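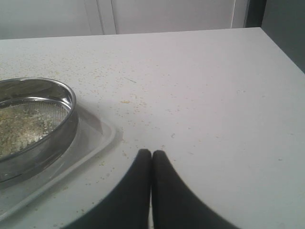

Slide 1. Round sieve with a steel rim, white bench.

Speaker notes, sieving session, Wirkimari short course, 3 March 2018

Wait for the back rows to fill before starting. Say who the talk is for: people who grind and sieve small samples by hand and have to write down a number at the end of it. Anyone running a shaker stack will know most of this already and can skip to the handout.

Start with the bench. Wipe it, let it dry, then put the sieve down. Look across the mesh at a low angle before using it. A dent or a stretched patch shows up much better that way than from straight above. Check the rim too, where grains lodge between the wire and the wall. Brush from the underside, and don't poke at the mesh with a pin. At Monadbridge we threw out a sieve last August after somebody did that.

Ask for a show of hands: who weighs the empty sieve first? Usually it's fewer than half. Move on without making a point of it.

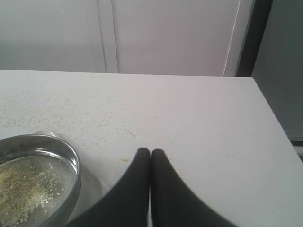
Slide 2. Mixed grain on the mesh, and a good deal of it on the bench.

Give them a minute with this one. There are pale beige and light green bits in the sieve, and tan specks spread over the tabletop, thickest toward the left and center. Every speck on the bench is missing from the weight.

Read out the Duven figures. Starting weight 2000 milligrams. Held on the mesh, 1097. Passed through, 901. That leaves two milligrams lost, and we were pleased with it. The Mtshali run started from the same weight and came up 290 short. Same kind of sieve, same material. The difference was how the grain was poured and how hard the sieve was shaken.

Points to make, slowly:
Pour low, close to the mesh.
Small amounts. If the mesh is covered edge to edge, you've put in too much.
Move the sieve sideways in short strokes. Tapping the rim is fine, banging it is not.
Stop when nothing new comes through for a full minute.

Someone always asks if spilled grain can be swept up and added back. My answer is no for anything you plan to report. For practice runs it doesn't matter.
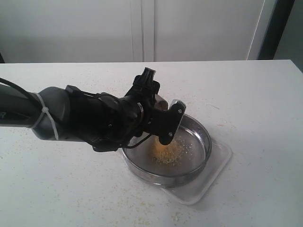 Slide 3. Yellow powder in a glass petri dish, on the same white bench.

Talk about dishes. Glass is easier to clean than plastic, and fine powder doesn't cling to it as much in dry weather. A mound in one part of the dish is all right for weighing. If you need to look at the grains, spread them thin.

The low wall is the weak spot. A shallow dish is easy to get into with a spatula and just as easy to spill when you carry it. Put it down next to the balance and leave it there. Label the dish and the lid both, because lids get swapped.

Skip the part about static if we are past the half hour. It's on page two of the handout.

Next is the tray. A sieve set straight on the bench gives you nowhere to collect what falls, so put a tray under it, and keep the cup you pour from close by. 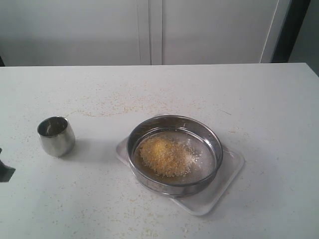

Choose a tray with a raised lip. Size matters more than shape. A round sieve on a small rectangular tray will have the corners sticking out and the rim hanging over the sides, and grain that comes off the rim there goes on the bench. If the only tray you have is small, put a clean sheet of paper under the whole lot and fold it afterward to pour back.

Weigh the cup before and after as well. Fine material stays on the inside wall.

Questions. If there are none, ask the front table how they clean their mesh. Handouts are by the door, and the sign-up sheet for the afternoon bench session goes around now.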